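About Trovomer

Trovomer is a small language school on the second floor above a bakery in Neves, and if you come up the stairs before nine you will most likely smell the cinnamon rolls before you find our door. We teach English to adults, mostly people who have just moved here and have jobs and kids and a hundred other things to do, and we have been at it since April 9, 2018, when Mahnaz Yazdani put a folding table in what used to be a tailor's shop and waited to see who would come.

Two people came. One of them still drops by (she works at the county clerk's office now, and she brings very good pistachios).

Mahnaz had taught high school for years before that, and what bothered her most was the textbooks. They were full of people buying train tickets and ordering steak, and her students wanted to know how to call in sick, how to talk to the landlord about the heat, and what to say when the teacher phones from school. So she started writing her own lessons out of whatever her students had been through that week, and we still work that way. Our home words unit is everyone's favorite, I think, and it runs for most of July, when the evenings are long and nobody minds staying late.

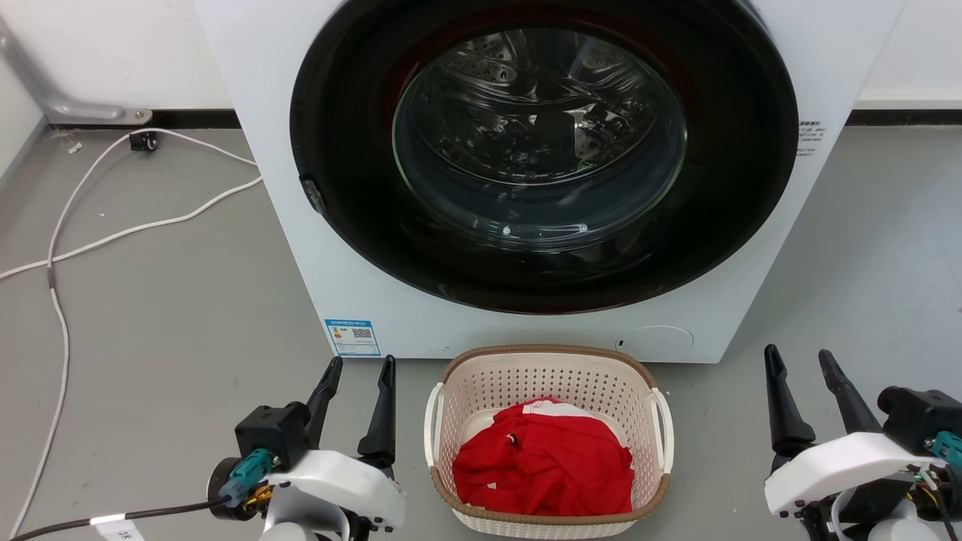

Do I need to know any English before I sign up?

Complete beginners are welcome in every term, and we have a morning group just for people starting from the alphabet. Come in for a chat first and we will find the right room for you.

Our classes are small and they can get pretty loud. We do a lot of talking, a fair amount of acting things out, and a little grammar at the end when everybody has had their tea. Students learn to name the things they handle every day, and then to tell a story with them, which is where the laughing usually starts. One evening we spent the whole hour on the difference between "fold," "hang" and "put away," and I am still not sure we settled it!

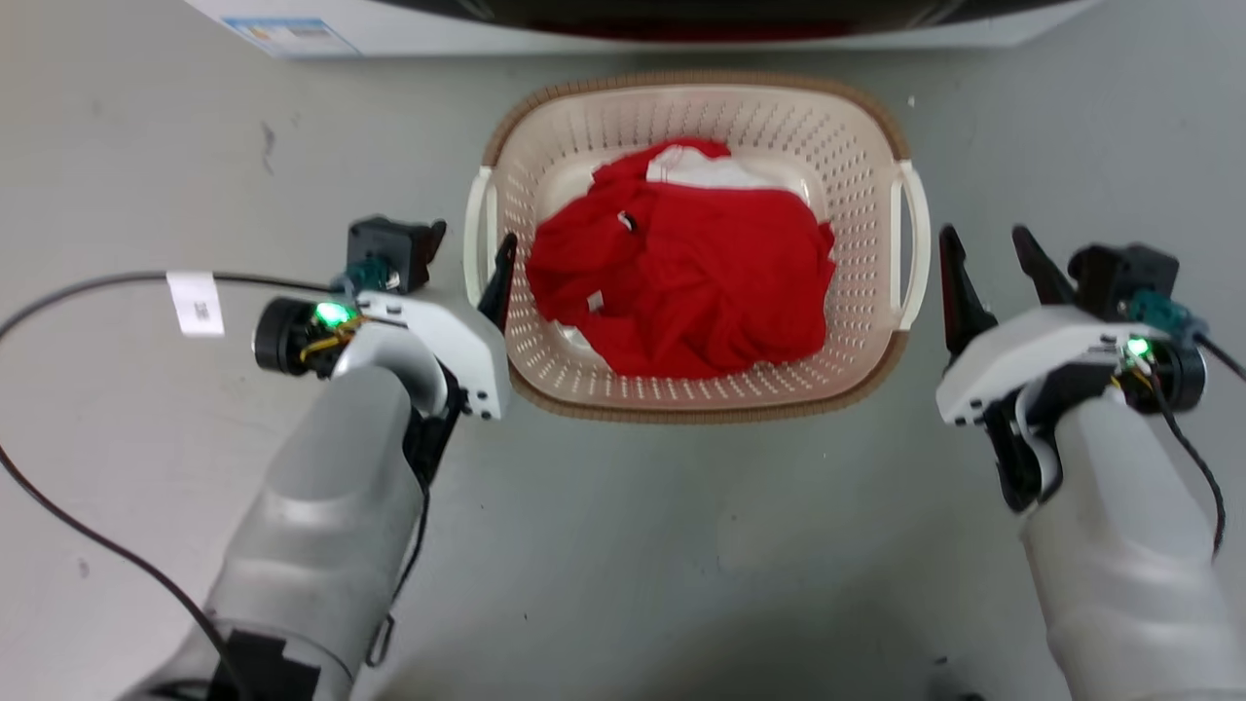 Home words: basket, handle, shirt or sweatshirt?

We opened a second location in Estau after so many families asked us to, and it has a reading room with 845 books, all of them given by neighbors. A term costs $200, with the workbook included, and you can pay in two parts if that is easier. The workbook is called Zumirus, after a made-up town in one of our students' stories, and each year we add a few more of its residents.

If you would like to visit, just come up the stairs. Mahnaz is usually in the front room, and she will want to know how you take your tea.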